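Shop notebook, bench 2
May 9, 2021

Sunday, shop closed, phone off. Rangel building job. Writing it down now before I lose the thread, whoever does the June visit will want it.

Job is the old Rangel block, front door plus the side entrance. Front door lock is a mortice, original to the building, stamped 1927 on the forend. Five levers, brass, big heavy bolt. They want it kept. They also want it on the new master key system with everything else, which can't happen, told them so twice by phone and once by email. A lever lock does not go on a pin tumbler master. Options given to them:

- keep the old case as a working deadlock on its own key, add a euro cylinder sashlock lower down on the system
- leave the old case in the door, bolt drawn and dead, for looks
- pull it and fill the door (they hate this one, so do I)

They are leaning to the first. Door stile is wide enough, measured it. There is an old patch under the handle where somebody had a rim lock once, don't morice into that, it's all filler.

Opened the case on the bench this morning. Dry as a bone inside, old grease gone to brown varnish. Levers two and three gummed together, which explains the key needing a wiggle. Spring on lever 4 cracked at the root. Soaked the lot in solvent, brushed, dried, laid out in order on the tray. DO NOT MOVE THE TRAY. 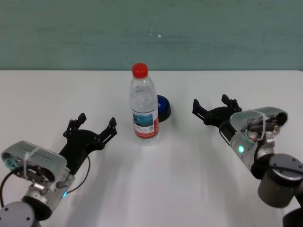

Key blanks next. Only one original key came with the lock and it is worn badly on the third step, so copying it straight would be copying the wear. Took heights off the levers themselves and worked back. First blank cut too deep on step three anyway, my fault, read the wrong line. Scrap. Second one turns sweet both ways with the cap off and with it on. For the key tags I want a color code this time, bright red like the screw cap on the water bottle, for anything that opens an outside door. Plain for inside. Last year's tags were all the same gray and we had the Dadby keys mixed in with the Skitatow ones for a whole afternoon.

Lever spring: no stock match. Made one out of flat spring strip, bent it cold, a bit long, trimmed it. Lift feels a hair stiffer than the others. Might settle. If it doesn't, thin it on the stone, don't rebend, it'll crack same as the old one did.

Now the master system. 27 cylinders, side entrance included. Grand master, two sub masters (offices / plant and cellar), then individual change keys. Chart is on the back page, in pencil. Checked it for cross keying with a straightedge and found one clash: cellar store and second floor closet came out one cut apart on one pin and nothing else different. Legal on paper but with a sloppy key I wouldn't trust it. Moved the closet to the next row.
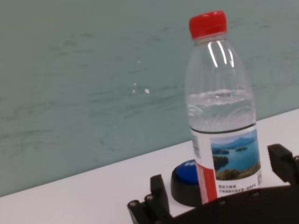

Photo: Jadosness

Pinning. Did the office group first. Notes to self:

Top pins, check the kit before starting. Was short on one size and filled in from the old tin, then had to pull three cylinders again when I saw the tin pins were a different taper. Throw that tin out. I mean it this time.

Master wafers: nothing thinner than a two step difference. The thin ones flip sideways and jam the plug and then you're drilling.

Plug follower, use the plastic one. The brass one has a burr on the end I keep meaning to dress.

Tested each cylinder with change key, sub master, grand master, then the neighboring key either side to prove it does not turn. Cellar group, one cylinder turned with the wrong neighbor if you lifted the key a little while turning. Repinned, same thing. Took the plug out and miked it, plug is undersize, bad from the box. Set aside with tape on it. Need a replacement off Dadby, same batch as the rest I suppose so order a spare too.

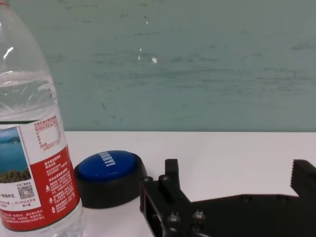 Skitatow wrote on the job sheet that the side entrance should not be on the grand master at all, the cleaners carry the offices key and that door is where the last break-in came through, better a separate restricted cylinder signed for by name. Fair point. It changes the count on the chart but only by the one. Will put it to the client with a price. If they say yes the side door cylinder goes on its own profile and the one I already pinned for it becomes the spare, so that's my Dadby problem half solved.

Fixings for the side door: existing keep is held with screws that wouldn't hold a picture up. Frame is softwood, split at the lower screw. Want a long boxed strike and proper screws into the brick behind, not just the frame. Gap at the lock edge is too wide too, bolt only just engages. Packing behind the keep, or hang the door again. See what the hinges look like, I didn't get a good look on the survey.

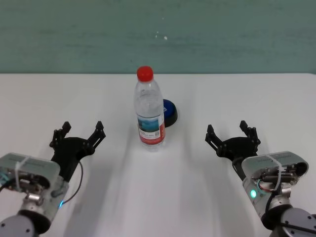
Price for the side door extra, strike and labor and restricted cylinder, comes to 500 before tax. Doesn't include rehanging. If the hinges are shot thats another visit, quote seperately.

Left to do
Plant room cylinders, not started
Stamp keys, sub master letters first
Regrease old case, light, graphite stays away from it
Replace cracked spring in the parts envelope with a note so we keep the pattern
Forend screws, original slotted, clean don't swap
Ask Rangel who holds the other old key, if there is one

Bench lamp flickering again.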